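Been collecting demos with the hand-held grippers for a while now and people keep asking how a day of it goes. Writing it down in pieces.

The job at Elmont right now is button pressing. Power strips, desk switches, a couple of kitchen timers. The policy we trained in spring could pick and place fine but it was bad at pushing on things. It would hover, touch, and back off before the button moved.

Radoslava Hubáček looked through the old set and found out why, or most of why. Nearly all of it was grasping. The fingers closed on something in almost every episode. Pressing with closed fingertips hardly showed up, so the model had very little to copy.

So the plan is 100 episodes per object, split between people. Two operators, because one person's habits get baked in fast. I come at a button from above. Li-hua Fang comes in at a slant and slides a bit before she commits. Both are fine and we want both in there.

An episode for us is short. Grippers start open over the table, one goes to the object, presses, lets go, comes back to open. The other one either steadies the object or stays out of the way. We write down which of the two it was meant to do before we start.

That second gripper is where most of the argument has been. Corina Danzer wanted it dropped from the button tasks so the data would be simpler. I wanted it kept. A strip that isn't screwed down slides when you push on the end of it, and a robot with two arms should learn to deal with that.

We kept it. Corina was right that it makes labeling slower.

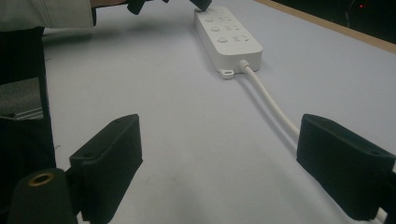
Distance between the fingers matters more than I expected. If I start every episode with the gripper wide open, the model learns that wide open means start. Then you begin a real run half closed and it does something odd. We now vary the opening on purpose and log it.

Same with where the object sits. Everyone says they place it at random and everyone puts it in the same patch of table, square to the edge. Natália Charvát made a stack of cards with a position and an angle on each. You draw a card, put the thing where the card says, and go. Dull, and it fixed the problem in an afternoon.

Cables get left however they fall. I used to tidy them between takes and Natália asked me to stop. A cord is going to be lying across the table in any real room, and it will sometimes run behind a finger where the camera can't follow it.

Lighting: we don't fix it. Blinds up, blinds down, ceiling lights on or off. The only rule is that you don't change it in the middle of an episode. The dim takes look bad to a person but the model has to work in the evening too.

What we throw out:
Takes where the tracking jumps.
Takes where the operator talks to someone and the gripper drifts.
Takes where you missed the button and then pretended you meant to.

That last one needs a note. A miss followed by a clean correction is useful and we keep it with its own tag. A miss where you just wave at the button and go home is no good to anyone.

From the last full batch we threw out 34. Most were tracking. A white object on a pale table gives the tracker very little to hold on to, and when your hand comes close to the surface it loses its place for a moment. You can see it in the plot as a little step.

We tried putting printed markers on the table. Tracking got better right away. Then Radoslava pointed out that the model might start using the markers to find the object, and there won't be any markers at Plukow when we test there. They came off again. We put the markers on the wall behind the operator for now - not as good, but better than none.

Wrists. If you do this for a living, take the breaks. The grippers aren't heavy but you're holding them out in front of you, and pressing down is harder on the wrist than picking up. We do blocks of 6 episodes, then put them down. Elīna Kazlauskienė set that number after she had to stop for a week, and she doesn't let anybody talk her out of it.

Also, you get sloppy before you feel tired. It shows in the timing. Presses get shorter toward the end of a long block, the release comes early, and the return to open turns into a sort of shrug. The model will learn the shrug.

How do we know a press counted? For timers it's easy, there's a beep. For strips and switches the operator says yes or no after each take, and a second person checks the video later. When they disagree it goes in a pile for Elīna. The pile is bigger than I'd like.

A few people asked about using a robot to collect instead. We do some of that at Machala, driving the arms by remote control. It's much slower per episode and people get stiff and careful with it, so the motions come out stiff and careful. The upside is that the arm can't do anything the arm can't do. With hand-held tools I can twist in ways our robot has no joint for, and those takes have to be filtered out afterward.

The filter is a script that replays each path on a model of the arm and flags the ones it can't reach. It caught a lot of mine in the first week. I keep my elbows in now and it catches fewer.

Next up is sockets, plugging in and pulling out. The forces are higher and I expect the fingertip pads to wear quicker. Skistico is sending a firmer set to try, due in September.

If you're doing pressing tasks with soft pads I'd like to hear how long yours last and how you decide when to swap them. We go by feel at the moment and I'd rather have a rule.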